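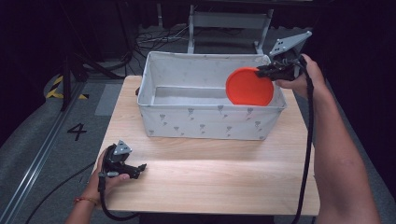
리우드밀라 막시미우 님은 지난 시간 강의가 끝난 뒤에 이런 질문을 남겨 주셨습니다. 뚜껑을 상자 안에 눕혀 넣으면 자리를 다 차지하고, 세워 넣으면 자꾸 미끄러져 넘어지는데, 도대체 뚜껑은 어디에 두어야 하느냐고요. 집에 그릇보다 뚜껑이 더 많은 것 같다는 말씀도 덧붙이셨지요. 읽으면서 고개를 한참 끄덕였습니다. 저도 부엌 서랍을 열 때마다 뚜껑이 걸려서 서랍이 반만 열리던 시절이 꽤 길었거든요.

그래서 오늘은 원래 계획했던 옷장 이야기를 다음으로 미루고, 천 수납 상자와 뚜껑 이야기를 하려고 합니다. 옷장을 기다리셨던 분들께는 죄송합니다. 옷장 자료는 이미 다 만들어 두었으니 다음 시간에 꼭 나눠 드릴게요.

생활 정리 기초 제4강 유인물
천 수납 상자에 납작하고 둥근 물건 넣기
강의: 발타사르 토바르

1. 천 상자의 성격부터 알아 두기

천으로 된 수납 상자는 가볍고, 쓰지 않을 때 접어 둘 수 있는 제품이 많고, 손잡이 고리가 달린 것은 선반에서 당겨 꺼내기도 좋습니다. 흰 바탕에 회색 무늬가 잔잔하게 들어간 상자는 어느 방에 두어도 튀지 않아서 수강생 여러분도 많이들 가지고 계실 거예요. 작은 나무 같기도 하고 우산 같기도 한 그런 무늬 말입니다.

그런데 천 상자는 벽이 딱딱하지 않습니다. 새것일 때는 반듯하게 서 있다가도 쓰다 보면 벽이 조금씩 처집니다. 이 점을 모르고 무거운 물건을 벽에 기대어 놓으면 상자 전체가 한쪽으로 배를 내밀게 되지요. 반대로 가벼운 뚜껑 하나쯤 기대어 두는 정도라면 걱정하지 않으셔도 됩니다. 벽이 살짝 처졌다고 상자를 버리실 필요도 없고요. 바닥판만 멀쩡하면 아직 몇 해는 더 쓸 수 있습니다.

상자를 새로 사시려는 분께는 먼저 선반 안쪽을 재 보시라고 말씀드립니다. 너비만 재고 깊이를 안 재는 분이 정말 많아요. 예나스 탈러 님, 아니 요나스 탈러 님이시지요(출석부를 제가 잘못 적어 두었습니다, 죄송해요), 탈러 님도 상자를 두 개 사셨다가 선반 문이 안 닫혀서 지금은 침대 밑에 두고 쓰신다고 합니다. 침대 밑도 나쁘지 않습니다만, 뚜껑을 찾으러 침대 밑까지 가는 일은 조금 번거롭겠지요.

2. 뚜껑은 눕힐까요, 세울까요

저는 세우는 쪽을 권합니다. 둥글고 납작한 뚜껑을 바닥에 눕히면 그 위에 다른 물건을 올리게 되고, 그러고 나면 뚜껑은 맨 아래에 깔려 버립니다. 정작 뚜껑이 필요한 저녁에는 상자 안의 것을 전부 꺼내야 하지요. 세워서 안쪽 벽에 기대어 두면 윗부분만 잡고 쏙 뽑을 수 있습니다. 주황빛 도는 빨간색처럼 눈에 잘 띄는 뚜껑이면 흰 상자 안에서 찾기가 더 쉽고요.

세울 때의 순서를 적어 둡니다. 집에서 한번 천천히 따라 해 보세요.

먼저 상자를 탁자 위에 올리고 속을 비웁니다. 상자 앞쪽으로는 탁자 면을 넉넉히 남겨 두세요. 꺼낸 물건을 잠깐 늘어놓을 자리가 필요하거든요. 이때 탁자에 이미 컵이며 우편물이 쌓여 있으면 일이 두 배가 됩니다. 우편물부터 치우시고요.

다음으로 뚜껑의 맨 윗부분을 잡습니다. 가운데 손잡이가 없는 납작한 뚜껑이라면 테두리를 잡으면 됩니다. 테두리가 살짝 올라온 뚜껑은 걸리는 데가 있어서 한결 수월합니다.

그대로 상자의 짧은 쪽 벽 안으로 내려서 아래 테두리가 바닥에 닿게 한 다음, 윗부분을 벽 쪽으로 조금 기울입니다. 너무 똑바로 세우면 상자를 옮길 때 넘어지고, 너무 눕히면 아랫부분이 안쪽으로 밀려 나옵니다. 책꽂이 끝에 꽂힌 책이 살짝 기댄 정도를 떠올려 보세요. 말로 하려니 어려운데 두어 번 해 보시면 손이 기억합니다.

마지막으로 손을 놓기 전에 한 박자 쉬세요. 급하게 놓으면 뚜껑이 굴러갑니다. 둥근 물건이니까요.

3. 미끄러질 때

막시미우 님의 질문으로 돌아가 볼까요. 세워 둔 뚜껑이 자꾸 미끄러진다면 대개 바닥이 문제입니다. 안감이 매끈한 상자에서는 뚜껑 아래쪽이 잘 버티지 못해요. 이럴 때는 얇은 면 행주를 한 장 접어서 바닥에 깔아 보세요. 미끄럼 방지 매트를 잘라 넣으셔도 되는데, 저는 행주 쪽이 좋습니다. 더러워지면 그냥 빨면 되고, 손님이 갑자기 오셨을 때 행주로 꺼내 쓸 수도 있으니까요(제가 해 봤습니다).

뚜껑이 여러 장이면 큰 것을 벽에 붙이고 작은 것을 앞에 둡니다. 지름 200밀리미터짜리 뒤에 182밀리미터짜리를 숨겨 두면 작은 쪽이 아예 안 보여서, 결국 없는 줄 알고 하나 더 사게 됩니다. 가잘 바흐티아리 님 댁에서 바로 그런 일이 있었다고 하지요. 반찬통 한 벌을 새로 사신 다음 날 옛 뚜껑이 나왔답니다.

남는 공간에는 가벼운 것만 채우세요. 냅킨, 빵 끈, 돌돌 만 천 주머니 같은 것이 알맞습니다. 유리 그릇은 딱딱한 서랍으로 보내 주시고요.

4. 짝 없는 뚜껑에 대하여

이 대목에서 늘 의견이 갈립니다. 저는 짝이 없는 뚜껑은 한 계절만 기다려 보자는 쪽입니다. 상자 손잡이에 종이 꼬리표를 달고 달 이름을 적어 두세요. 지금 적으신다면 ‘4월까지’라고 쓰시면 되겠습니다. 그때까지 그릇이 나타나지 않으면 화분 받침으로 쓰거나 보내 줍니다. 빌마 더 브라윈 님은 그날 바로 버려야 속이 시원하다고 하시는데, 그것도 훌륭한 방법이에요. 다만 저는 버린 다음 주에 꼭 그릇을 찾는 사람이라서 차마 권하지를 못하겠습니다.

5. 집에서 해 오실 것

부엌에서 뚜껑만 전부 꺼내어 탁자 위에 늘어놓아 보세요. 그릇은 아직 꺼내지 마시고 뚜껑만입니다. 그다음 짝이 바로 떠오르는 것과 그렇지 않은 것으로 나눕니다. 짝이 떠오르지 않는 뚜껑 중에서 하나만 골라 다음 시간에 들고 와 주세요. 혹시 다른 분 댁 그릇에 맞을지도 모르지요.

상자가 있는 분은 오늘 배운 대로 뚜껑 한 장을 세워 넣은 뒤 선반에 올렸다가 다시 꺼내 보시고, 뚜껑이 그대로 서 있었는지 넘어졌는지 유인물 뒷면에 적어 주시면 됩니다. 넘어졌어도 괜찮습니다. 어느 쪽으로 넘어졌는지를 적어 주시면 제가 더 고맙겠어요.

상자가 없는 분은 구두 상자로 연습하셔도 좋습니다. 벽이 단단해서 천 상자보다 쉬우니, 처음 해 보시는 분께는 오히려 이쪽이 나을 수도 있겠네요.

알려 드릴 것

다음 시간은 반들데 문화관 104호입니다. 늘 쓰던 방이 아니니 헷갈리지 마세요. 옷장 안쪽의 너비와 깊이와 높이를 재어 오시고, 줄자가 없는 분은 미리 말씀해 주시면 제 것을 빌려 드리겠습니다. 질문은 유인물 맨 아래 빈칸에 적어서 나가실 때 탁자에 두고 가시면 됩니다.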